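About Us

G'day, and thanks for poking your nose in! I'm Vidar Skjelbred, and I run Fandelbridge, a little cooking school tucked in behind the hardware shop on Dahlgren Street. If you've come through from the bookings page you probably know that already, but my sister keeps telling me a website needs an About page, so I've made a cuppa and I'm having a go.

I started teaching people to cook in my own kitchen, mostly mates who were sick of snags and toast. I had one decent knife, 2 dodgy hotplates and a neighbour who complained about the garlic. Word got round, the neighbour ended up joining the class (he's a whiz with dumplings now), and on 4/1/18 I signed the lease on this place. It used to be a curtain showroom. We still find hooks.

Sixten Magnusson came on board the July after that. He does all our bread and pastry, and he's far more patient than I am. If your dough's gone grey and sticky, he's your man. I look after the everyday stuff: curries, roasts, soups, salads you'd want seconds of, and what to do with a glut of zucchini.

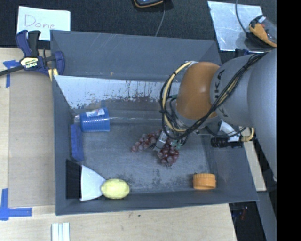
Grapes in the big grey bin

We get our fruit and veg from Zosska, a family grocer two suburbs over, and I build the menu once I've seen what's good that week. It does mean I can't always tell you in advance what you'll be cooking, which drives some people bonkers, but I reckon it's the best way to learn. Ring us about allergies when you book and we'll sort you out.

Classes are small, seven people at the most, and they run for a couple of hours plus however long you want to sit around eating afterwards. Kids are welcome in the school holidays. We've also got a Sunday-roast-style long table that seats 30 for birthdays and work dos, and yes, you can bring your own wine!

Our newest thing is Eseo, a beginners' course for anyone who's never cooked past two-minute noodles. You'll get an apron, a folder of recipes (my handwriting, sorry) and a jar of Sixten's sourdough starter to take home.

Parking's round the back off the laneway. The 605 bus stops out the front, and the door sticks a bit, so give it a shove.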